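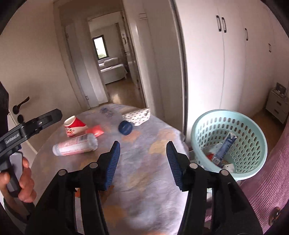 December, late evening

Back from the first full rehearsal with the band and the strings together. We ran the whole record in order, start to finish, and it came in at almost 90 minutes with the stops. Without the stops it should be closer to what the radio people asked for.

The strings were better than I feared. Kavitha Palaniappan has rewritten the viola part in the second movement so it no longer fights the bass, and she moved the big cello entry two bars later. I missed it the first time through and came in over the top of her. The second time it worked. I wrote the new cue in pencil and then again in pen when I got home.

Side two is still a problem. "Prukow" was never meant to be played live. On the record there are three guitars on it, all me, and tonight there was one of me and a keyboard player doing her best. We tried it slower, then without the middle verse. Slower was worse. I think we drop the verse and let the horns carry the tune, but the horn charts for that section are missing two pages and the copyist has gone home for the holidays. I left a message.

"Shakya" is fine. "Clumex" is fine apart from the ending, where half the room stops on the downbeat and the other half holds. The conductor wants to hold. I want to stop, as on the record. We left it until tomorrow.

My voice lasted until the last song and then got thin on the high part. I'm going to mark it at the next rehearsal and save it for the night. Drank tea with too much honey in it and felt slightly sick on the train.

The station called at lunch about the broadcast. They want a short interview to go in the interval and a list of songs with the writers' names spelled correctly, which they got wrong the last time. I typed it out and sent it before dinner. 13 titles, counting the overture. They also asked if there would be an encore. I said probably – we haven't rehearsed one.

Changed the strings on the old acoustic. The G peg is slipping again and I should have it looked at before we go on. Found the strap I thought I'd lost at Famum, at the bottom of the case under some set lists.

Call is at ten tomorrow. Need to bring the capo, the spare cable and a sweater, the hall is freezing.

Recent entries
Horn charts, first pass
Two nights at Famum
What to leave off side two
Lunch with the string section
New amp, old amp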